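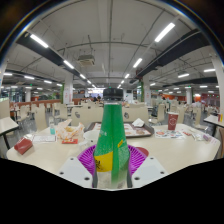
Food Service Operations, Clellville
Unit 4 handout: The Shared Table
Instructor: Nataša Bošković
Lab assistant: Edin Petkov

Welcome back! Unit 4 is my favorite stretch of the course, and I'll try not to talk too fast through it. In September we spent our time behind the counter. Now we go out to the seating, where guests spend most of their visit and where most new managers spend almost none of theirs.

Please read this before lab. Bring it with you too, with notes in the margins if you're a margin person.

1. What makes a shared table different

In a restaurant with table service, the people who cook the food and the people who clear it work for the same house. The plates match, the napkins match, and a server has been past the table several times and knows how the meal is going. A food court table belongs to everyone and to no single counter. One guest can sit down with a drink from one place, a pastry from another and a bottle carried in from outside, and all of it ends up within arm's reach on the same surface.

That mix is what I love about these tables. You can learn a lot about how a food court works from one of them, provided you slow down and look at it properly.

Some terms we'll use all unit:

Service ware: anything that goes back to be washed and used again. Trays, mugs, bowls, coasters where a place uses them.

Disposables: paper cups, tray liners, napkins, sachets, wrappers, receipts.

Guest property: anything the guest brought and expects to leave with. Phones, wallets, keys, glasses, their own bottles, a bag of something for later.

Open item: anything you can't place in one of the first three groups from where you're standing. Open items get treated as guest property until you know better.

The fourth term is the one people forget on the quiz, and it's the one that matters most on the floor.

2. Reading the table before you touch it

We practice the read from a standing position, one good step back from the table edge. Start with the big items and work down. The tray is nearly always the anchor. Find it first and ask what's on it, then what's beside it, then what has drifted to the ends. On a long table the drift can be considerable! Paper travels. So do sachets.

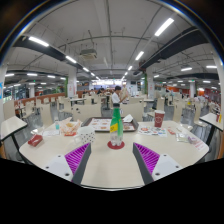 Long table with tray and placemat, polka dot mug, green bottle, red paper cup and small papers toward the ends.

Work through the table above with a partner and sort it into the four groups. I'd start with the tray and the mug, both easy calls as service ware if the house stocks them. The printed placemat stays with the tray until the tray is back at the station. The paper cup is a disposable once you know that it's finished, and from a step back you don't know that. A paper cup hides its contents beautifully. The green bottle is more helpful, with that clear lower section, but a bottle can belong to the next hour of somebody's day even when it's nearly empty.

Then look at the far left. Flat, red, rectangular: wallet, card case, some kind of packaging? I've had whole sections split down the middle on this. It's an open item, and an open item stays put. Edin likes to say that a wrapper left behind costs us one wrapper, and a wallet thrown away costs us an afternoon in the trash room. He has spent that afternoon.

The bagged food behind the mug is another good one to argue over. Crumpled bag, golden-brown pastry or snack inside. A crumpled bag reads as garbage to a tired person at the end of a shift. Food in a bag is still food, and guests do come back for it, and they're right to be upset if it's gone.

3. Ask, then clear

If a guest is sitting there, ask. If a guest is nearby, ask. The wording I want you to practice is plain:

"May I take anything for you?"

Avoid "Are you done?" It sounds like you need the seat (even when you do). Avoid pointing at one item as well, as people tend to say yes to the question and then discover you meant the drink they wanted to keep.

When a table looks left behind, our teaching floor uses a wait of 20 minutes before open items are collected and taken to the service desk. Disposables that are plainly finished can go sooner. Other houses use other waits, so learn the local rule on your first day wherever you end up working.

4. The clearing order

This is the order we use in lab. It's slower than grabbing everything in one armload for the first few tries, and then quite suddenly it's much faster. You'll feel the moment when it clicks, it's a great feeling!

Step 1. Identify open items and guest property. Leave them where they are.

Step 2. Take liquids next. Upright, one at a time, to the cart. Check caps with your fingers; your eyes will lie to you about a screw cap.

Step 3. Cups and mugs. Turn the handle toward you before you lift. Paper cups get held low on the body, as the rim gives way.

Step 4. Small flat paper. Receipts, leaflets, sachets, packets. Slide these to the table edge with the side of your hand and catch them in your palm. Don't pinch at them one by one.

Step 5. Napkins, folded or otherwise. A folded napkin may look untouched. It still goes out.

Step 6. The tray, with its liner. Carry it level and strip the liner at the station.

Step 7. Wipe from the far edge toward you, ends last.

A word on Step 4. Printed leaflets are a gray area. If the leaflet is house material and clean, some managers want it squared up and left on the table for the next guest. Ours go in paper. Either is fine as a policy, and what drives guests crazy is a table where half the leaflets look fresh and half have sauce on them.

5. Where things go

Our stations at Henriques Hall have four openings, labeled from left to right: liquids, paper, mixed waste, trays. You'll find the same layout at Trokar, the food court downtown where we do our site visit. Damir Hoxha manages the floor there and has agreed to walk us through his closing routine again this term. He's generous with his time and very good at it, so come with real questions.

Common mistakes from last term's labs:

- Dropping a bottle into mixed waste with liquid still in it. Empty it first.
- Sending the liner to the dish window with the tray.
- Putting plastic sachets in with paper. They feel like paper when you're moving fast.
- Wiping around an open item and leaving a dirty outline. Lift it, wipe, put it back exactly where it was.
- Stacking a mug inside a paper cup. I don't know why this is so popular.

6. Color and scanning

A short section, but worth slowing down for. Bright colors pull the eye, and packaging designers know it. On a white table you will see the red things first, every time, and you'll see the clear things last. Clear sachets, clear bags and clear lids are the items most often missed on a quick pass, and they're the ones the next guest puts a sleeve on.

So we scan twice. First pass at normal height. Second pass with your head lowered a little so that the light catches on anything glossy. Stojan Obradović, who took this course two years ago and now trains staff at Trokar, has his people do the second pass from the opposite end of the table. We tried it in lab last term and I'm a convert - it catches far more than I expected.

Neighboring tables get a glance too. Condiment bottles wander from one to another, and guests appreciate finding them where they're supposed to be.

7. Lab this week

Meet at the side entrance of Henriques Hall with closed shoes and hair tied back. You'll work in pairs, one reader and one clearer, and swap halfway. The reader says the four groups out loud before the clearer touches anything. It feels silly for one table and then it feels completely normal.

The hall seats 288 and we have 33 tables set aside for the section, so there is plenty of room to spread out. Take your time on the first one. The Momovov carts are back from repair, and the brake is on the left wheel now instead of the right.

The lab sheet is worth 100 points. Most of that is for the read and the sort. Speed counts for very little this week, and Damir Leka, who is grading, will be looking hard at how you handle open items.

8. For your notebook

Before lab, sit down at any shared table you like, on campus or off, and write half a page on what's there. Your own lunch is fine. Record what you'd clear, what you'd leave, and which item gave you the most trouble. Sketches are very welcome. Last term somebody drew every sauce packet to scale and I still have it on my office door.

Reading for next time: the chapter on tray return and station placement, through the floor plans. Skip the section on conveyor belts, we'll do those with the dish room unit.

Questions go to me or to Edin before lab, or catch either of us at the carts while we're setting up.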